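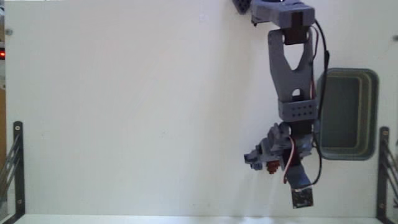
Clear tables and empty bins at Skeswood

The pale work tables in the long room at Skeswood are back in use, and the sorting of small parts has moved there from the front office. Anyone who has a tray of loose pieces waiting at the office should collect it before the end of October. After that it will go on the shelf under the window with everything else that has no label.

The main change is how the tables are left. Each one should be bare when a session starts, apart from one bin at the right-hand side. Pieces go into the bin as they are sorted, and the bin gets emptied into the drawers before the next person sits down. Dragica Shehu, who set up the drawers over the summer, found that most mix-ups came from half-full bins left out overnight. Two people would sort into the same bin with different lists, and a whole afternoon's work had to be tipped out and done again.

The drawers are marked by color first and by shape second. Reds are in the top row – dark red and bright red have separate drawers now, so please look twice under the lamp. If a piece is too small to place with confidence, put it in the drawer marked "Ask" and leave the decision to Dragica or Haris Begović. Cracked pieces go in the tin by the door.

Bins with rounded corners are for the tables only. The square ones belong to the Liltulow group and need to go back on their cart, even when they are empty. Three were missing at the last check. One has come back, and the other two may be in somebody's car.

A few notes on cleaning. Wipe the tables with a damp cloth and dry them with a second one. The spray from the kitchen leaves a film that small pieces stick to, and it took Ashraful Roy most of a morning to get it off the table nearest the radiator. Cloths are in the cupboard to the left of the sink, and used ones go in the bucket underneath. Please don't use tape on the tabletops. If you need to mark off an area, there are paper mats in the second drawer of the office desk.

Food and drinks stay in the kitchen, as before. Bags and coats go on the hooks in the hall.

The number on the lock for the supply cupboard has been changed to 3522. It works a little stiffly in cold weather, so hold the door shut with your knee while you turn the last wheel. Boris Janevski has ordered a new lock from Kelmendi and will fit it when it comes in. The number will stay the same if the new lock allows it.

Drawer labels for the Sorundale shipment are still being printed. Until they are up, those boxes should stay closed and stacked along the back wall. Danica Pavlović has the list of what is in them and can be found in the office until 2 in the afternoon. She would also like her long ruler back – it was last seen on the table by the door, and it has her initials on one end.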